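Kitchen and front of house wanted, Prumeck board game cafe

Posted November. Start as soon as you can, really

We need people. Two of them. One for the kitchen, one for out front, though it's a small place and you'll end up doing bits of both by the end of the first week.

Prumeck is a board game cafe on Forsyth Street, up the stairs over the key cutters. 58 seats, 71 if we open the back room, which we do for league nights and birthdays. Open till late. Coffee, toasties, soup, cake, a short beer list. No table service after 7, people come up to the counter.

KITCHEN
Toasties and soup mostly. Two soups a day, one always vegan. Prep from 9am, out by 5 on early shifts. You'll do the veg order and the allergen sheets, and the sheets have to be right, every time, no guessing. Food hygeine certificate needed, level 2. If yours has run out tell us and we'll pay for the renewal.
Big appetites on tournament days. Bring comfy shoes.

FRONT OF HOUSE
Coffee machine, till, clearing tables, teaching games. Barista experience good but we can train that. Harder to train: walking up to a table of strangers who have been stuck on page one of a rulebook for half an hour and getting them playing. If you like doing that, please apply even if you have never pulled a shot in your life.
You don't need to know every game in the building. Learn a few well, the rest comes. We play after close once a month so staff can try the new stuff, paid, food included.
Late shifts finish at 11.30pm. Last bus up the hill is 11.50 and we will not keep you past it.

Both jobs
- 4 shifts a week, one of them at the weekend
- rota out a fortnight ahead
- tips split equally, kitchen included
- free meal on shift, half price the rest of the time
- paid holiday obviously
- over 18 please, becuase of the licence

Pay depends on age and experience, and we'll tell you the rate on the phone before you come in so you're not wasting a trip.

Getting in: there are stairs and no lift, sorry, landlord has been asked. If that's a problem for you but the job isn't, get in touch anyway. We have some ordering and events admin that could be done from elsewhere.
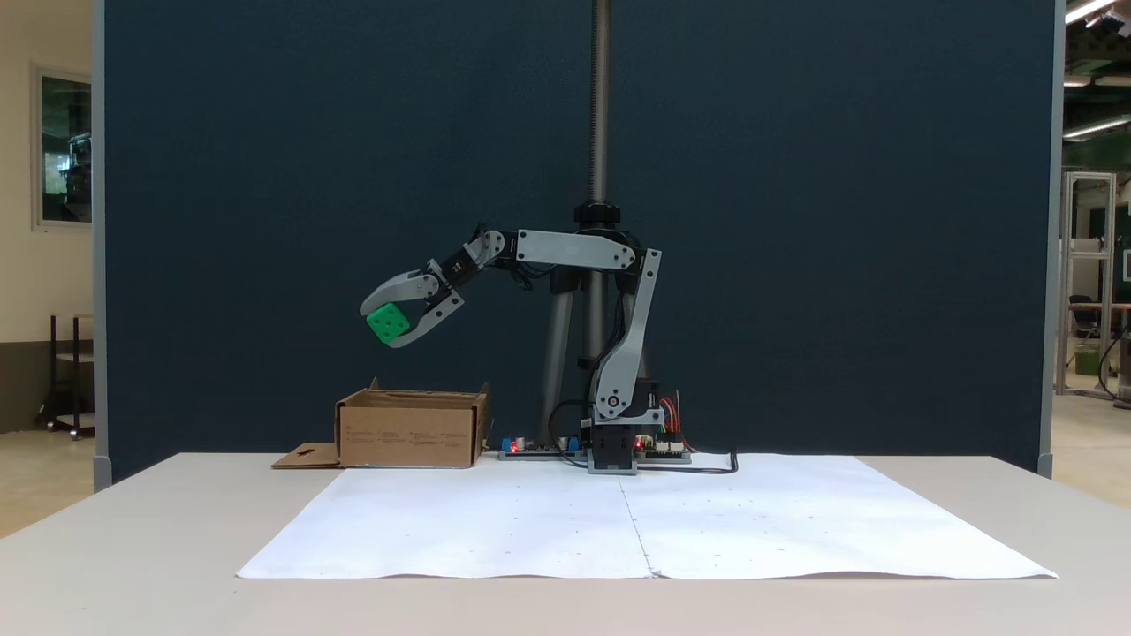 Families' afternoon is the shift we're shortest on, so say if you can do it. Kids from six up, parents on the sofas, dice games to start and then whatever they pull off the shelf. Loud. We like big chunky dice for this one, bright green with white spots like the cube in the gripper, easy to read from across a table and much harder to lose down the back of a sofa. You'd run the first half hour and then float. Extra hour's pay for set up and tidying.

TO APPLY
Email Struan Ogilvie at the cafe address or hand something in at the counter. CV is fine, a few lines about yourself is also fine. Tell us which job, when you can't work, and the last game you enjoyed. Trial shift is three hours, paid.
We're reading them as they come in so don't hang about. Both jobs go when they go.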